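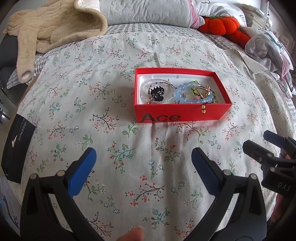
Flullura: a catalog of the red box

Flullura is a list of the bracelets, rings, clips and stray beads that live in a red box with Ace printed on the front. It is a spreadsheet with opinions. The box belongs to Delphine Van Dusen, the spreadsheet belongs to whoever opened it last, and the name was the only one all of us disliked equally.

Last updated Thursday, November 8, 2018.

What's in the folder

pieces.csv – one row per piece
repairs.csv – what broke, who restrung it, and with what
swaps.txt – who borrowed what; plain text, often indignant
old/ – Lyle Brannigan's first attempt, sorted by "mood." Please leave it alone.

Columns in pieces.csv

id: a number. Ids are never reused, even when a piece is lost, which explains why the highest id is 683 and the box still closes.
type: bracelet, strand, ring, earring, clip, other. A claw clip is a clip. We had a long talk about this in April.
color: use the short list below.
material: leave blank unless you know. "Glass?" is not a material.
partner: for earrings only. If there is no partner, write "none" and move on with your life.
status: in box, on loan, in repair, missing.

Colors

Pale blue, yellow-green, dark green, amber, clear, black, gold, silver, pink, mixed. Yellow-green used to be three separate colors, depending on who was typing and what they had eaten. Rose gold goes under gold. Esperanza Benavides objects to this and her objection is recorded in swaps.txt, twice.

How to take stock

1. Spread a light cover on the bed and set the box on it. The flowered one is pretty but a green bead on a green leaf can stay missing for an entire evening.
2. Lift the big loops out first. Small things hide inside them, earrings above all.
3. Untangle before you type. Anything on cord will have found something else on cord.
4. Rings come out one at a time and get checked for missing stones.

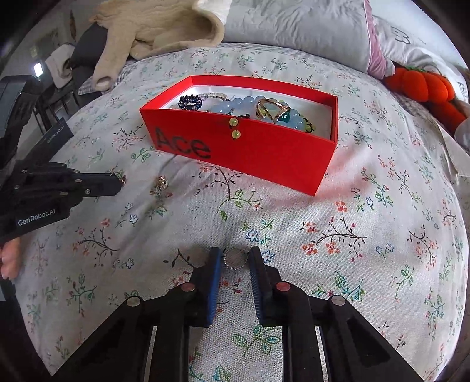

5. Put rings back last, on top, where they will be at the bottom by morning.
6. Anything dangling over the front wall gets tucked in before the box is moved. See repairs.csv, rows 2 and 3, both of which happened on the stairs.

Known problems

Plain metal bands have been entered as both ring and other.
Tavion Schumacher measured his rows in inches and everyone else's are in millimeters. A bracelet 7 millimeters long is one of his.
Loose beads have no ids. They go in an envelope marked Windasora, after a shop that shut before any of us could return the thing they fell off.
There are 30 rows with the status "missing" that nobody has looked for.

Corrections

Write them in swaps.txt with your initials. Reginald Pettigrew merges them when he feels like it, and he can be hurried with cake. Please don't sort pieces.csv by color and then save it. Lyle.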